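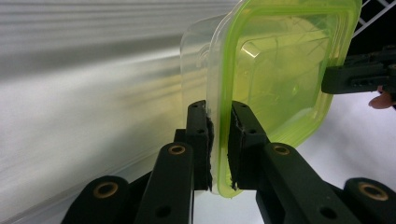 4.2 Changes to the packing task

Figure 3. Holding nested plastic pieces with two hand-held grippers at the Grosthorpe site.

Before the trial, packers at Grosthorpe pulled nested lids and tubs apart by hand, up to 700 per shift. Two of them, Araba Mensah and Kekeli Amoah, now spend part of the day recording the same task with grippers. 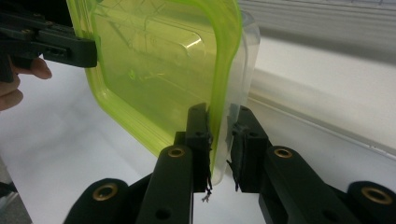
Mensah found the first 200 recordings harder on her wrists than packing. Amoah objected mainly to the pace, as the shift target had stayed the same. It was lowered in October, and a break of 15 minutes was added. Both asked whether the recordings would affect their hours. Management had given no written answer when our interviews ended.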